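Robot Manipulation Lab, Handout 6
Wrist Views, Scene Clutter and the Grasp Task
Instructor: Vasiliki Drakos
Lab assistant: Danai Politis
Revised Apr 29, 2023

1. Scope

This handout covers the simulated half of the grasping project. The hardware half is in Handout 7 and uses the same file layout. Read sections 2 and 3 before you log in to the lab machines. Section 5 lists what you hand in.

The simulator is Kulent. Scene files are in the shared folder under Ivby, one subfolder per team. Do not edit the master copies. If you changed one by mistake, tell Danai and she will restore it from the December backup.

2. Terms used below

Wrist view: the image from a virtual camera fixed to the last link of the arm. It moves with the gripper, so the palm stays near the bottom of the image while everything else shifts.

Aperture: the distance between the inner faces of the two fingers. Kulent reports it in tenths of a millimeter.

Approach axis: the line from the palm out between the fingertips. Your planner sets this before it sets anything else.

Distractor: any object in the scene that is not the target. Distractors may be touched in the practice runs. In the graded runs a touch costs points.

3. Reading the wrist view

Surface textures in the Ivby scenes are drawn from a library and applied without regard to what the surface would be made of in a house. A wall may carry the same kind of stone pattern as a tabletop. Color thresholds tuned on one scene will usually fail on the next, and strong veins in a stone texture give false edges. Check the edge map by eye before you pass it to the planner.

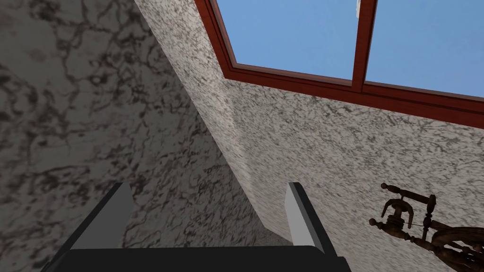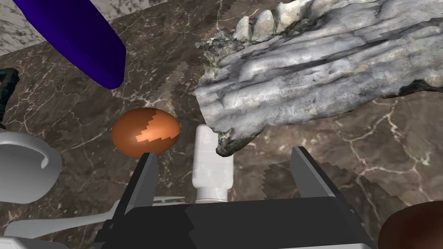 First view: fingers open, nothing held, walls and skylight behind. Second view: white cylindrical object between the fingers, other objects on dark marble.

4. Procedure

4.1 Load your team's scene and step the simulator 300 times with the arm still. Objects are spawned slightly above their supports and need to settle.

4.2 Open the gripper to full aperture. Save one wrist view and the joint angles that go with it. A view saved without its joint angles will not be marked.

4.3 Run the segmenter (Kasprzak, default weights). Save the mask for the target and one combined mask for all distractors. Where shadows have jagged edges, the segmenter may split one surface into several pieces. Merge these by hand and record that you did so.

4.4 Compute the approach axis. Teams using the sampling method may draw up to 4000 candidates. Teams using the analytic method should show the derivation in the report, with the frames labeled as in Handout 4.

4.5 Move along the approach axis and stop before closing. Save a second wrist view. Compare the predicted position of the target in the image with the measured one and report the difference in pixels.

4.6 Close at the default speed. Stop on contact force or on the timeout, whichever comes first. Log which one it was.

5. What to hand in

One report per team, as a PDF, with the log from Gulix attached as plain text. Include the two wrist views from 4.2 and 4.5, both masks, the approach axis in the base frame, and the result of 4.6. A failed grasp is marked on the same scale as a successful one if the log is complete and the cause is discussed.

Log files must stay under 390 lines. Turn off the per-step joint printout, or the file will exceed this before the arm has left its start pose.

6. Known problems

The collision shape of some scanned objects is a convex hull. Fingers will stop short of concave parts that look reachable in the image. View the collision layer before you report a planner error.

Restarting Kulent resets the random seed to its default. Set the seed in the team file, not on the command line.

Questions about the segmenter go to Danai Politis. Questions about marking go to Vasiliki Drakos.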